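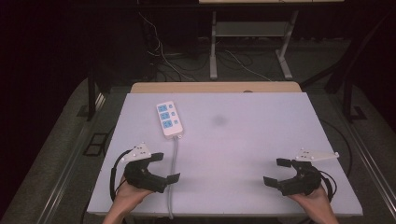
Yu-na Tak

Notes for the talk on power at the worktable, Wirnonbridge, 1 Feb 2026

Start with the table on screen and let people find their seats. White board on a light wood table, one white power strip near the far edge, blue outlets, gray cord coming toward you and over the front. Ask who has a cord doing that at home. Wait for hands.

The talk is on where the strip goes and where its cord goes. Most people pick the spot for the strip first and then take whatever route the cord ends up with. I'd like them to try it the other way.

Say who I am, short version. I set up worktables for Korndale and before that I did the benches in the Agbayani building. Last December we went back through every table we had set up at Agbayani. 300 tables on the list, 279 still in use. We wrote down where the strip was and which edge the cord left by. Don't read out the whole sheet. It's in the handout.

Main point from the sheet: on a lot of tables the cord left over the front edge, where people sit. It gets leaned on there. Sleeves catch it. A chair arm can pinch it against the table. If the outlet in the wall or floor is in front, you may have no choice, but then bring it straight down and fix it at the edge so it can't wander.

Pause for questions on front edge. Someone always asks about tape. Tape is fine for a day. It leaves glue on a white surface and then the glue picks up dirt. Use a clip.

Next, the strip itself. Flat on the table is good for anything you plug and unplug all day. You can see it and you can reach it. Under the table is better for things that stay plugged in. Don't try to make one strip do both jobs.
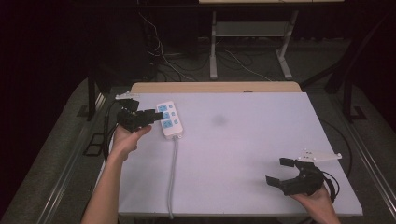
Angle matters more than people expect. Turn the strip so the cord end faces the side you want to leave by. If it points the wrong way the cord has to bend back on itself right where it meets the strip, and that's the spot that wears. Hold up the old strip from the bag so they can see the split in the jacket. Pass it along the first row. (Get it back.)

Big plugs. A chunky plug can cover the outlet next to it, so put it on an end and face it outward if the outlet lets you. Bring the Fosov charger block, it blocks the neighbor nicely.

Check the rating. Read the label on the underside out loud and explain watts in one sentence. A laptop and a lamp are no trouble. A space heater goes in the wall, not in a strip. Never plug one strip into another. Say that twice.

Slack. Leave enough that you can slide the strip to either side of the table without the cord pulling tight. Anything extra gets a loose loop and a strap, off the floor. No tight coils.

Cleaning: unplug at the wall first, dry cloth, then look along the whole cord with your fingers off the plug. Cuts, flat spots, brown marks. If you find any, throw the strip out.

Handouts are by the door. I printed 400, so take one for the office too. Leave 30 minutes for questions and keep the table slide up while people talk.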